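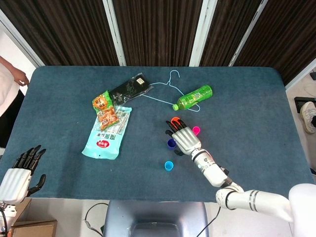
Section 3: Dressing the table

Right, so you've got the legs locked and the top on (if you haven't, go back to Section 2, because none of what follows works on a wobbly table). This is the bit I enjoy most. I've set up the Hosteto table for more games afternoons than I can remember, and the cloth and the cups are where people either get it lovely or get cross with it.

You'll need the felt cloth, four small plastic cups, the clips from the side pocket of the bag and a lint roller. A lint roller isn't in the kit. Borrow one!

Laying the felt

1. Wipe the bare top with a dry cloth. Crumbs under felt feel like boulders once you're trying to stand a cup on them.

2. Unfold the felt on the table and leave it for 10 minutes before you pull it about. It relaxes a good deal by itself, and any creases left after that can be smoothed with the flat of your hand, working from the middle outwards.

3. Fold the spare down over the edges so it hangs the same on both long sides. I do the far side first, then walk round and do the near one.

4. Clip the corners underneath. Two clips on each corner if you're expecting children, one if you aren't.

Caution: don't iron the felt on the table. Regula Riedl did this at the Pleltberg hall and the top still has a shiny patch the shape of an iron. If it really must be pressed, take it off and use a cool iron with a tea towel in between.

Note: the dark teal shows every bit of fluff, I'm afraid. We had a green one before, which was kinder, but the teal makes pale cups and cards much easier to see in the evening.

Setting out the cups

5. Stand the four cups towards the front, within easy reach of whoever is playing. Leave enough room between them to get your fingers round one without nudging its neighbour.

6. Try each cup for rocking. Press lightly on the rim with one finger. If it tips, turn it a little and try again – nine times out of ten there's a ruck in the felt and the cup is perfectly all right.

7. Keep counters and tokens in the bag for now. They go out in Section 4, once everybody has stopped fiddling with the chairs.

Prizes and snacks

8. Put the bags and packets along the back of the table. They're bulky, they slither, and if they're at the front someone's sleeve will take a cup with it. A bit of overlapping is fine. I usually lay the biggest packet down first and let a smaller one, like the orange snack bag, sit on top of it.

9. Leave packets sealed until the games are finished. Felt and crisps are a miserable combination, and the crumbs work their way right in.

10. Anything else that has to live on the table goes at the back as well. A thin wire hanger is fine there for a while, but lay it flat and don't drag it, as the hook end can catch the felt and pull up a little loop. (If that happens, don't snip it. Ease it back with a blunt needle.)

Caution: no open drinks on the felt, please. A spill needs blotting straight away with kitchen roll, then a cold damp sponge. Rubbing spreads it and leaves a bobbly patch.

Floor and surroundings

Have a look round your feet before you let people in. Spare shoes, mats and bags do tend to drift in under the table edge, and a table leg is easily kicked when you're stepping round something. I like to have curtains behind the table, too, drawn right across, as it's much less distracting for the players.

If the cloth keeps creeping

It's nearly always the clips. Take them all off, smooth the felt again and start with the two far corners. Still creeping? The felt may have been folded away damp and shrunk unevenly, in which case ask Cyrill Pfister for a new one, and give him the table length when you do.

Packing away is in Section 6. Roll the felt, don't fold it, and count the clips back into the pocket.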